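Pre-use safety checklist, two-arm tabletop cell
Product under review: Vulladon kit from Stenivura
Site: Dremville workshop
Filled in by: Facundo Salinas
Date: 2021-01-19

I've had this kit on trial and I'm going through the list the vendor sent, plus a few lines of my own at the end. My notes are after each item, so forgive the rambling!

1. Arms bolted down to the base rail – OK
Mounting plates are snug on both sides. I put a wrench on every bolt and got no movement.

2. Rail clean – NEEDS ATTENTION
Smudges and little specks of debris on the aluminum. Wipe it down before the next run, please.

3. Finger tips and gripper screws – OK, with a comment
The triangular finger comes to a real point. I like it for grabbing fabric, but I wouldn't want my knuckle under it. There's also a bit of white residue or scuffing near the finger joints that I'd like cleaned off so I can tell if it comes back.
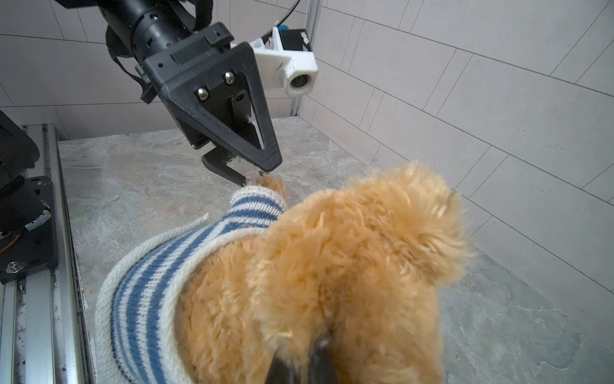 Can one person do this check alone?
Most of it, but the stop button test in item 6 needs a second person standing at the switch.

4. Camera mounts – OK
I wiggled them by hand and they stayed put. Ryu wants a spare printed anyway, and that's fine by me.

5. Cables clear of the joints – WATCH
The thick corrugated hose on the right arm hangs in loops by the wrist. It didn't snag when I jogged the arm through its range, but I'd add one more clip – cheap fix.

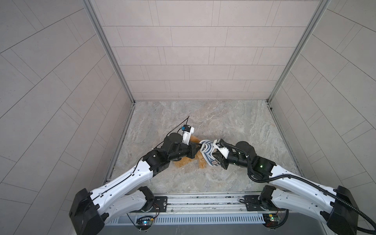
I'd also ask Stenivura for a longer strain relief where the hose leaves the arm at the base, and I've put that in ticket 2579.

6. Stop button – OK
Pressed it 8 times at slow speed, and both arms quit every time. Love that.

7. Soft goods handling – OK
Plush and knits only for this trial. Check the fingers for caught yarn after each run.

8. Manual on hand – FAIL
Page 23 is missing from our copy, and that's the one with the torque values! New copy requested.

Result: okay to run at slow speed. Recheck items 2, 5 and 8 before we talk about buying.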